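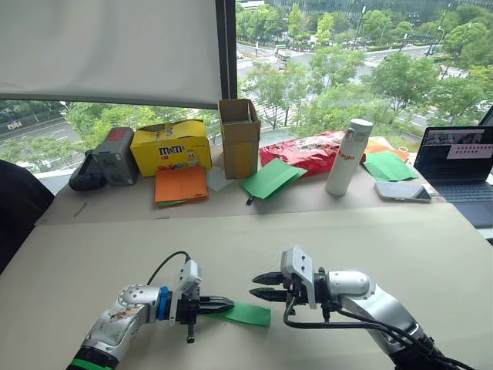

Ingeborg Danzer objected, in her written reply to our first report, that a colored slip is remembered only as long as the office keeps to one color for one purpose, and that we had not shown that any of the offices did so. We agree with this objection. In the present section we therefore look at the rules for colored paper, at how they were kept, and at what the employees could tell us about them.

## 4.2 Rules and habits in the use of colored paper

The material comes from two firms. Hubmann is a supplier of parts for heating systems and has used colored internal slips since before any of its present employees started there. Dirkix does the bookkeeping for smaller shops and introduced colors when it moved to a new building. In the two archives we read 3,291 slips. For each slip we noted the color, the printed heading, the sender and the receiving desk, and whether there was handwriting outside the printed fields. Slips which had lost their heading were left out of the comparison, but they are kept in the table of the appendix.

Both firms have a written rule. At Hubmann it fills one page and is placed in the folder that new employees receive. Yellow is for requests to the stockroom, pink is for complaints, green is for matters which must be answered but which are not urgent. White is not mentioned at all. At Dirkix the rule is part of a longer text on correspondence, and the colors are given in a footnote. There green means that the matter is closed. An employee who changed from one firm to the other would thus meet the same color with almost the opposite meaning, and one person in our interviews had in fact done this. She told us that for the first months she left green slips in the tray, and that a colleague finally asked her why the tray was so full.

The weight of the paper is not regulated in either firm. Green material can be stiff enough to stay flat when it is held from one side, as the card in Figure 3, at the opening of this section, or it can be a sheet which takes folds and creases easily, as in Figure 4. We had not planned to record this difference. It became of interest when we saw that the employees themselves had two words for it, "card" and "sheet," and that they used these words in a stable way. A card was for them something that one keeps standing or puts into a box. A sheet was something that one folds and sends further. In the written rules both are called "slip."
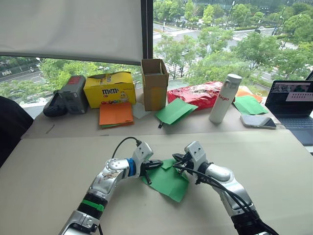
The habit of folding deserves some more words, for it was the point at which the rule and the practice were most far from each other. The rule at Hubmann says that slips are to be sent open, so that the color and the heading can be read together. In the archive, many slips from the repair desk carry a crease across the middle, and some carry a second one at the corner. When we asked about the corner, Rosalie Strebel explained that it was turned up by the person who had read the slip and did not want to sign it. A folded corner meant "seen." It did not mean "agreed." No written text in the firm mentions this sign, but every person at the repair desk knew it, and in the stockroom it was known by the older employees only.

At Dirkix we did not find such a sign. Dennis Stockdale suggested that the reason is the scanner, which pulls creased paper badly, and that employees were asked early to keep everything flat. This is plausible, although the scanner was bought later than the colors were introduced, and the earliest slips are flat too. We leave the question open.

To learn whether the colors were understood, we spoke with 49 employees and asked each of them to say what a given color stood for, without a look at the folder. The answers for pink were the most uniform. The answers for green were divided, also inside the same firm, and they followed the desk more than the length of service. People who mainly send slips gave the meaning of the rule. People who mainly receive them described what they do with the paper: put it below the others, read it after lunch, bring it to the next meeting. We do not regard the second kind of answer as wrong. For a receiving desk, the place of a slip in the pile is a large part of its meaning.

A limit of this material must be named. Both archives were thinned before our visit, and at Hubmann the yellow slips of several years were given away as scrap paper in April, before anyone had thought of a study. The shares of the colors in our table should for this reason not be read as the shares in daily use. The comparison between desks is less touched by the loss, because the thinning was done by color and all desks were treated equally. In section 4.3 we turn to the handwriting outside the printed fields.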